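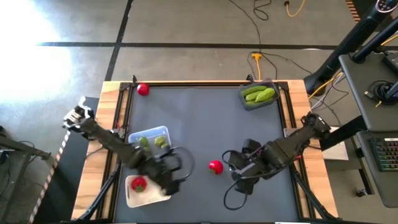 ## Unit 2: Sorting and holding fresh produce

Notes for the Sunday group of the produce handling course at Ukstead. Bring these to the bench session. The storage tables are in the Grulel handbook and are not repeated here.

### Terms

- **Lot**: produce of one kind, from one supplier, received together.
- **Holding container**: anything a lot sits in between receiving and packing. Baskets, trays, and tubs all count.
- **Stray**: a piece that is out of its container. A tomato lying directly on the work mat is a stray until someone places it.
- **Calyx**: the green, leafy part at the top of a tomato. We grade with it on or off, but the two are kept as separate lots.

### One kind to a container

The basic rule is one kind of produce to each container. Cucumbers go in a basket, tomatoes in a shallow tray, small green fruit in a clear tub. Mixed containers slow down the count and make it harder to find a soft piece before it marks the ones next to it.

Tomatoes also give off ethylene as they ripen. Cucumbers are sensitive to it and will yellow sooner if the two are stored close together. A few minutes side by side on a work table does no harm. Overnight in the same closed box is another matter.

### Choosing the container

**Baskets.** Good for cucumbers and other firm, long items. Lay them flat where the basket is long enough. A thick one can lean against the side, but don't wedge it. Check the bottom of the basket for stems and grit before filling.

**Trays.** Use for tomatoes, one layer only. Larger fruit goes in first. If the calyx is on, keep it from pressing into the next tomato — the dry points will puncture a ripe skin.

**Clear tubs.** Use for limes, green plums, and anything else small enough to roll. You can check the fruit through the side without lifting it out. Limes and green plums look alike from a distance, so label the tub even when you are sure.

### Handling strays

1. Pick the piece up from the sides. Don't squeeze the top.
2. Look at the underside for splits or flat spots.
3. If sound, place it in the container for its lot.
4. If marked, put it in the seconds box and write it on the sheet.

Don't roll a tomato across the mat to get it to the tray. Two containers that touch are fine, but leave enough room around each one to reach in without bumping its neighbor.

### Weighing exercise

Tare the scale with the empty container on it, then fill and read. If your scale has no tare button, subtract by hand:

| | Grams |
|---|---|
| Filled container | 475 |
| Empty container | 107 |
| Net weight of produce | 368 |

Repeat with a container of your own choice. Keep the net weight under 700 grams for this exercise. Record the kind of produce, the container type, and both readings on the Zeltura sheet.

### Before next session

Read the Osman section on cold storage, up to the part on leafy greens. Write a short paragraph on which two kinds of produce from the bench session you would keep farthest apart, and why. Bring a pencil — the sheets smear with ink.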